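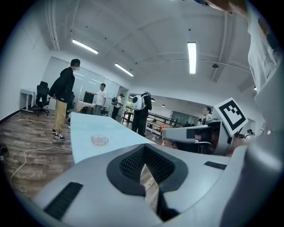 Photo: Veretti Flooring

About Us

Veretti Flooring is a wood floor company in Lendidville. We install, sand, repair and refinish floors in houses, apartments and small shops. The business started as a refinishing service and added installation when customers kept asking for it. We now have 17 employees.

Most of our work is in older homes. Many of the houses on the Antal side of town still have their first floors, often under carpet or tile. We check how much wood is left above the tongue before we quote a sanding job. If a floor is too thin to sand, we tell you and price a screen and recoat or a replacement.

Estimates are free within 20 miles of the shop. A written quote lists the square footage, the species, the finish and the number of coats. Furniture moving is quoted separately. Stairs are too.

Our showroom is at 315 Siten Road. Sample boards can be taken home for up to 4 days with a deposit. Parking is behind the building, and the side door is the one to use.

Hours are 8 to 5, Monday through Friday. The showroom closes for the first week of August, but crews keep working and the phone is answered.

Page updated June 8, 2022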